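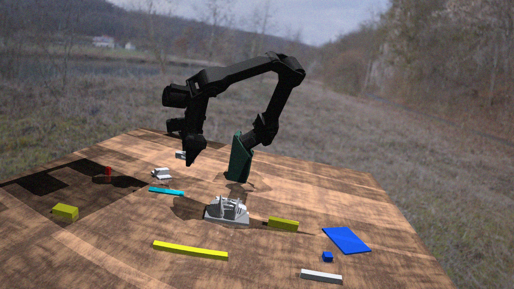

## 4. 야외용 목재 상판 설치와 관리

이 장은 Bastent 야외 테이블 상판을 잔디나 흙바닥에 설치하는 방법을 설명합니다. 다리 조립은 3장을 먼저 참고하십시오.

### 4.1 설치 장소 고르기

1. 물이 고이지 않는 평평한 자리를 고릅니다.
2. 긴 풀은 짧게 깎고 돌과 나뭇가지를 치웁니다.
3. 받침판 4개를 바닥에 놓고 발로 눌러 자리를 잡습니다.
4. 수평계를 상판의 가로와 세로 방향에 한 번씩 올려 기울기를 확인합니다. 기울어진 쪽은 받침판 아래에 모래를 채웁니다.

> **주의:** 상판은 반드시 성인 2명이 함께 드십시오. 한쪽 모서리만 잡고 끌면 다리 연결부가 휠 수 있습니다.

### 4.2 상판 고정하기

1. 상판을 뒤집어 부드러운 천 위에 놓습니다.
2. 다리 틀의 구멍과 상판의 너트 위치를 맞춥니다.
3. 볼트를 모두 손으로 끼운 다음 대각선 순서로 조입니다.
4. 상판을 바로 세우고 흔들림이 없는지 살핍니다. 흔들리면 볼트를 반 바퀴 풀었다가 다시 조입니다. 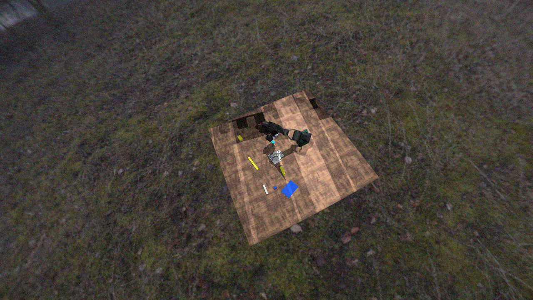
볼트는 설치하고 한 달 뒤에 한 번 더 조여 주십시오. 나무는 습도에 따라 늘고 줄기 때문에 처음에 맞춘 조임이 느슨해질 수 있습니다. 전동 드라이버를 쓸 때는 가장 약한 단계로 맞춥니다.

### 4.3 오일 바르기

1. 마른 솔로 먼지를 털고, 젖은 천으로 닦은 뒤 하루 동안 말립니다.
2. 고운 사포로 나뭇결을 따라 가볍게 문지릅니다.
3. Motaung 목재 오일을 천에 묻혀 얇게 펴 바릅니다. 상판 한 장에 약 500 mL가 듭니다.
4. 표면에 남은 오일을 닦아 내고 그늘에서 말립니다.

> **경고:** 오일이 묻은 천은 저절로 불이 붙을 수 있습니다. 물에 적셔 뚜껑 있는 금속 용기에 담아 버리십시오.

**참고:** 장마가 이어지는 7월에는 오일 작업을 피하십시오. 비가 오래 오면 덮개를 씌우되 아래쪽은 바람이 통하게 열어 둡니다. 덮개와 교체용 볼트의 부품 번호는 부록의 목록에 있습니다.

개정일: 2023년 4월 1일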